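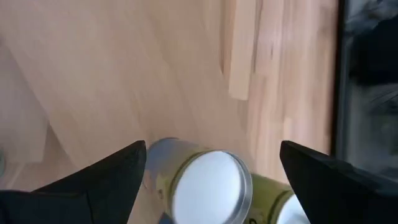 Samir wrote in under the last guide to say that he'd read a short seller's report on Follico over breakfast, sold the lot by lunch, and still couldn't tell me what the report claimed. Fair enough. Plenty of people do the same and call it caution.

How to read a short report before you touch your shares

1. Find the disclosure. It is usually in small type on the first or last page and says the author gains if the price drops. Read the rest with that in mind.

2. Split the claims. Take a pen and mark each one as fact, estimate or opinion. The Tollent note on Brurico ran to 60 pages and I could find 14 facts in it. Most were already in the annual report.

3. Check one fact yourself. Pick the most damaging and look it up in the filings. Tollent's big number was 2661 unsold units, and the filing gave the same figure – for the year before.

4. Look hard at the price target. A target needs a sum behind it. If you can't find the profit forecast and the multiple, treat it as a guess.

5. Read the company's answer with just as much doubt. "We strongly reject these claims" answers none of them. See which points it leaves out.

6. Wait a day if you can. Prices often swing hard in the first few hours, and I don't trust anyone who says they know which way the second day goes.

If the main claim stands up, sell if you like. I have done it myself, at a loss.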